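Foros > Robótica y automatización > Agarre y manipulación

Aprendizaje autosupervisado de agarre: ¿cuántos intentos antes de fiarme de la tasa de éxito?

2.388 visitas · 3 respuestas · Compartir (20)

jemport_lab

Buenas. Voy con prisa, perdón por el desorden. Estoy replicando el método de Virnitz (el de empujar y agarrar con una sola red, la recompensa sale del cierre de la pinza). Brazo, pinza de dos dedos, cajón metálico con las paredes inclinadas para que todo resbale hacia el centro. Objetos variados: zapatilla de peluche, muñequito, un estuche de tela negro, cosas así.

Llevo 1.053 intentos. La curva sube bien al principio y luego plana. En objetos rígidos pequeños, sin queja. En lo blando y plano, fatal -- la pinza cierra, el sensor de apertura dice "vacío" y a veces la tela está cogida por un pellizco. O sea que la etiqueta es mala, creo.

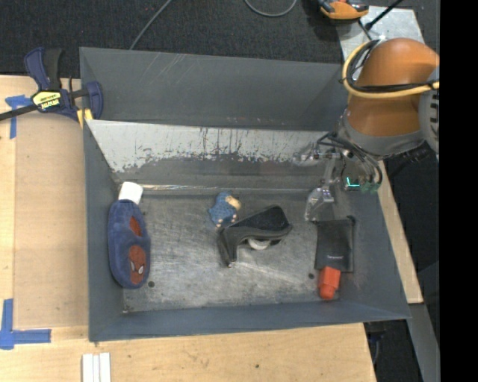
Plulby añade que a ellos les pasó lo mismo con la tela y que no era cosa de más datos: con el umbral de apertura fijo, lo fino siempre sale como fallo. Pasaron a comparar la imagen del cajón antes y después de levantar, y la curva volvió a moverse.

Eso me convence a medias. La comparación de imágenes me da falsos positivos cuando un objeto rueda por la pared sin que lo hayan cogido. ¿Alguien combina las dos señales? ¿Y con cuántos intentos evaluáis?

tornillo_suelto

Más datos. Con mil no haces nada, deja el robot toda la noche y ya.

ahmadpour_fan

No estoy de acuerdo con lo de arriba. Si la etiqueta está sesgada, más intentos = más sesgo. Lo que nos funcionó:

Éxito si la pinza no cierra del todo O si la diferencia de imagen supera el umbral Y además la zona del objeto queda vacía. Lo segundo te quita casi todos los que ruedan, no todos.

Reetiquetar a mano una parte. Nosotros hicimos unos 335 y bastó para ver dónde mentía el sensor. Es un rollo pero se hace en una tarde.

Para evaluar, congela la política. No midas con los mismos intentos de entrenamiento, que llevan exploración metida y te baja la tasa. Tandas de 20 por objeto, recolocando entre tanda y tanda, y da los resultados separados: rígido / blando / plano. La media global no dice nada, sobretodo si el cajón tiene mayoria de objetos fáciles.

Ahmadpour publica la tasa por categoría y se ve clarísimo que lo plano va por otro lado. Mira también la altura de cierre -- si los dedos se quedan un pelín por encima del fondo, la tela no la coges ni con el mejor modelo.

Última actualización: abril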